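Response Times Should Be Counted From the Call

The county of Plallen publishes a police response figure every quarter, and every quarter the figure is read as if it described how long a person waits for help. It describes something narrower. The clock starts when a dispatcher assigns a unit and stops when the unit reports arrival. The time between the first ring and the assignment is recorded in a different system and does not appear in the published number at all.

I have worked with dispatch records for most of my career, first on the equipment side and later as an analyst. I have no quarrel with the people who answer the phones or the people who drive the cars. My argument concerns a definition. The county should measure response from the moment the call reaches the switch, publish the full interval, and stop issuing the short version in press releases.

The last quarterly report covered 486 burglary and assault calls ranked at the highest priority. For 80 percent of them, the unit arrived within the target. Taken alone, that is a fair result. The same report has an appendix with the calls that were held before assignment, and there are 74 of those. Held means that the call had been answered, typed in and ranked, and then sat in a queue until a car came free. The waiting time for those calls was left out of the target calculation under a rule that treats a held call as beginning when the hold is released.

The rule has a history. When Plallen and Alau ran separate dispatch rooms, a call could be transferred between them, and the receiving room did not want to be charged for delay in the sending room. Each room started its own clock. That was a reasonable way to divide responsibility between two employers. The rooms were merged, the transfers ended, and the rule stayed in the manual. Its only remaining effect is to remove the queue from the count.

Houshang Kermani, who audited the merged room, raised the point in a memo that was attached to the budget papers in May. He did not accuse anyone of hiding anything. He wrote that the two time stamps exist, that they are accurate to the second, and that joining them takes one query. He also noted that the longest hold in his sample ran to 27 minutes, on a report of a man trying the doors of occupied houses in Aquino. The published response time for that call met the target.

The usual defense is that police cannot control how many calls come in at once, so they should be judged only on what happens after a car is sent. I think this confuses two uses of a number. A supervisor who wants to know whether officers take a sensible route needs the drive time, and should have it. A resident who wants to know how long it takes for someone to come needs the whole interval. So does the county board when it decides how many cars to pay for. If the shortage of cars shows up only in the queue, and the queue is left out, the board is being asked to fix a problem with the evidence removed.

A second defense is that the full figure would be misused. An unusual night, such as the storm that closed the river road, would pull the average up and produce a bad headline. This is true of averages, and it is an argument for publishing the median and the slowest tenth alongside the mean. Both are standard outputs of the reporting package the county already owns. Neither requires new money.

A third objection deserves more weight. Call-takers are told to keep a caller on the line until the location is confirmed, and a good call-taker may hold back a ranking for several seconds to get it right. If the clock runs from the first ring, there may be pressure to rank early and guess. I have seen that pressure do harm elsewhere. The remedy is to report the stages separately as well as together: answer, rank, hold, drive. A slow rank with a short hold looks very different from a fast rank with a long one, and any competent reader can tell them apart once both are on the page.

There is also the matter of what counts as arrival. Under current practice an officer presses a button in the car. Some press it at the curb and some at the end of the block. The Jinden trial used the vehicle's location record to check the button, and the two differed often enough that the county should adopt the check across the whole fleet. This is a smaller error than the queue, but it runs in the same direction. It makes the wait look shorter.

The change would cost the sheriff some comfort for a year or so. The first full report will look worse than the last short one, and somebody will compare the two as if they were the same measure. The sheriff's office can reduce that risk by restating the past eight quarters on the new basis before the first report is issued. The records go back far enough. I would begin with burglary and assault, where the held calls are already listed, and add the lower priorities after that.
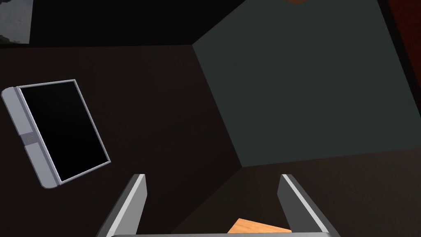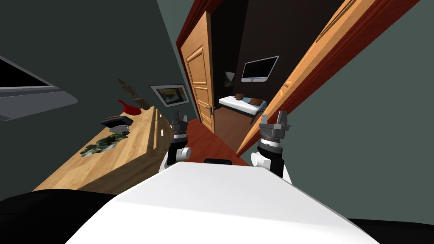
Plallen, 5/13/25

The county board takes up the reporting manual at its next session. The draft before it changes the font of the quarterly report and the order of the tables. Section four, which contains the hold rule, is marked "no revision." I would ask the members to strike those two words and send the section back with Kermani's memo attached.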